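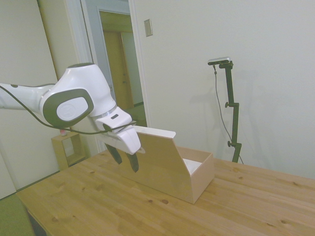
Open carton on a wooden table.

Truvik has sold kitchenware by mail from Alarcón for 18 years, and its owner still answers most of the complaints herself. They are rarely about the goods. "People write about the box," she says. "Too big, too hard to flatten, or the tape won't come off."

In February she stopped using plastic fill in every order. Paper costs more and takes up shelf space, but she got tired of sweeping up foam beads.
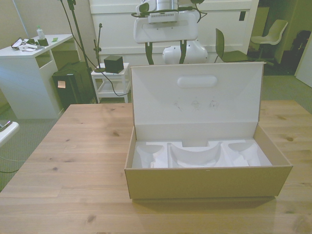
Virkura sees the matter differently, and wrote to us that paper is fine for plates "but I'd never send a glass lid in it." The owner has heard this before. She kept a tally last winter – 141 glass lids shipped, 12 broken – and says the old fill did no better.

What worries her more is the way parcels are handled between depots. She once mailed a teapot to herself, and it spent nine days on a trip of 59 miles.
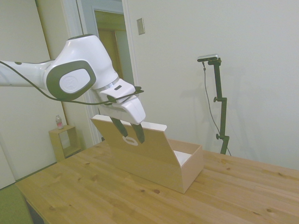

The teapot arrived whole, but the corners of the box were crushed. She switched to a heavier board from Stirkar the same month and raised shipping prices to cover it.
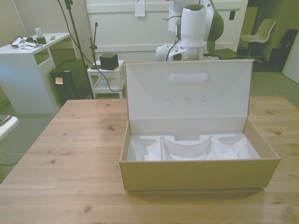
Issue 59 | Page 18

Did customers object? "A few did. Most asked if they could send the box back."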